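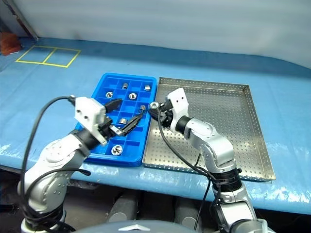

Cell two with both arms over the trays. The right gripper has a fitting above the seam, and the left has its jaws open around the next candidate.

Looking After the Skamport Cell

We call it Skamport because that was the word on the crate it came in, and by the time anyone thought of something better it was on the maintenance sheet. It moves small round fittings between a blue compartment tray and a perforated steel one. I have been its keeper since January. The title came with a hex key and a drawer of spare finger pads.

A few notes to go with the picture, for whoever is on shift.

Cables. Each gripper has its own black cable, and most of my working life goes into deciding where it should hang. The left one gets a wide loop off the top of the housing. Eun-seong Myung wanted it shorter, tried it shorter, and put it back. The right one drapes across the steel tray and down along the arm. Check both before you home the arms – the last fault on my sheet, number 379, was a cable.

Fingers. Wipe the black jaws every 20 trays. Stavros Raptis does it every six and has the cleanest grippers in the building, along with the lowest output.

Trays. Blue on the left, steel on the right, side by side. Push them together by hand and then run the alignment check. If the right arm starts setting parts down on the rim, somebody skipped the check, and I will be asking Gopinath first.

Housings. The white covers come off with the small hex key. The screws are short and roll beautifully. Put them in a cup.

Mat. Yes, the blue mat is creased. A new one has been on order from Listum long enough that I've grown fond of the smudges. Don't peel up the yellow tape squares when you clean around them. Si-woo Yeon laid those out and still has the roll.

Spare pads are in bin 1069, second shelf, behind the gloves.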